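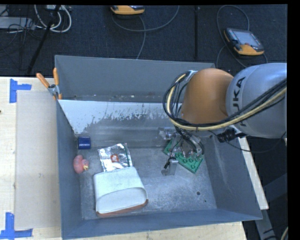
How to write a death notice for the parish bulletin

Start with the full name, the age and the town. "Valter Rønning, of Murnby" will do. Leave the nickname for the second line, where his cousins will look for it.

Next comes the service: church, day, time. Check these with the priest, who may have a christening booked at the same hour.

Keep the life story to five sentences. Three is kinder. Fishing may have one of them.

Name the family in order of closeness and have a second relative read the spelling aloud.

Email it to the parish office by noon Friday. Flowers and donations go on the last line.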